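**Re: is the Clilten transition plan "radical" or just underfunded?**

**marrowfield** wrote:

Okay, I finally read the whole thing on the train (all 80 pages, go me) and I don't get the fuss. It's a public power company, a retraining fund and a slower closing date for the Savell plant. My grandfather would have called that a Tuesday-night union motion and gone home early. The paper keeps calling it extreme and I'd love for somebody to point me at the extreme part.

**tollgate_ed** wrote:

Page 28. They want the utility bought back at book value. You can like that or hate it, but the shareholders include a lot of ordinary pension money and the plan gives them one paragraph. I wouldn't say extreme. I'd say sloppy.

**marrowfield** wrote:

> the plan gives them one paragraph

Fair, it's a thin paragraph. But the last council sold the thing off with even less than that, and I don't remember the word "radical" in any headline then.

**PipWren** wrote:

I work at Savell, second shift, and I'm so tired of both sides using us as a prop! The local voted for the plan. It wasn't unanimous and people yelled, but it passed. What we asked for was wage protection for 5 years and seniority carried over to the new jobs, and both of those made it in. If that's the far left then my whole break room is the far left, including the guys with the fishing stickers.

**tollgate_ed** wrote:

Pip, I believe you about the vote. My problem is the number. There are 3,000 jobs in the retraining chapter and I can't find where they come from. Guillot hasn't signed anything. Skurkosska is "in discussions," and we've all heard that one before.

**old_hemlock** wrote:

I'm coming at this from the other end. I think the plan is timid. It keeps the gas contracts, it keeps the same board for the first term, and it asks the big customers very nicely to pay a bit more. Tamás Szénási made this argument at the library meeting and got booed by people who agree with him on nearly everything — I was sitting right there. You can't call something a leap when it's mostly a feasibility study.

**PipWren** wrote:

@old_hemlock he got booed because he told a room full of plant workers that a slower closing date was "cowardice." I have a mortgage. Come on.

**old_hemlock** wrote:

That was a bad word and he should take it back. I still think he's right on the gas contracts.

**marrowfield** wrote:

Can we go back to Ed's jobs question for a second? The appendix splits them up: line work, home retrofits, and a chunk labeled "equipment repair and reuse." I'd skipped that last one completely. It sounds like filler, but it's the part I'd sign up for myself, and the college already has a course listing that matches it pretty closely.

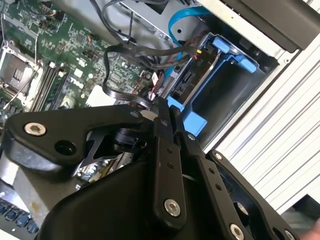

*Inside an open desktop computer case, with a black gripper in front.*

**tollgate_ed** wrote:

A course listing isn't a payroll. Who hires these people once they finish? If the answer is the new public company, put it in the budget, and I'll stop complaining about that chapter. (I'll move on to a different chapter, you know me.)

**PipWren** wrote:

Ed, that's pretty much what our local asked for in the amendments. They go to the council in November. Come and speak, I mean it, it would help to hear it from someone who isn't already on the petition.

**tollgate_ed** wrote:

I might. I'm not wearing a button though.

**old_hemlock** wrote:

I'll bring the gas contract tables if anybody wants to argue over them beforehand. Page numbers and all.

**marrowfield** wrote:

Yes please, post them in the documents thread so they don't get buried in here.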